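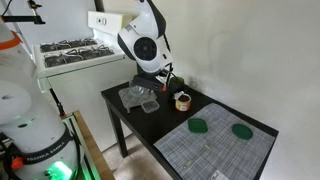

*Two robot arms at a black table set with containers and lids, beside a toy-style stove.*

**Shared rules agreed for robot arms in teaching laboratories**

9/9/19 – The Ornano Institute has adopted a common code of practice for the use of robot arms in its teaching and research laboratories. The code takes effect today and replaces the separate sets of rules kept until now by the Altum and Rusnák laboratories.

Under the code, every work area must have a named supervisor whenever an arm is powered. Users must complete 12 hours of training before working alone, and must repeat the safety part of the course each April. Where two arms can reach the same table, their speed is to be limited during set-up and both must stop from a single switch.

The code also deals with household tasks, such as handling food containers and lids. Objects must be listed before a session begins, and glass may not be used within reach of a moving arm. Records of stops and collisions will be kept for 3 years.

"Most of these points were already common practice, but they were written down differently in each building," said Erick Ogola, head of laboratory safety. "Students who move between groups will now work to one text."

A draft was sent to about 600 staff and students, and 70 written comments were received. Several asked for clearer wording on remote operation – this section has been rewritten and remains open for comment.

Printed copies are available from the safety office in the Stilodska building.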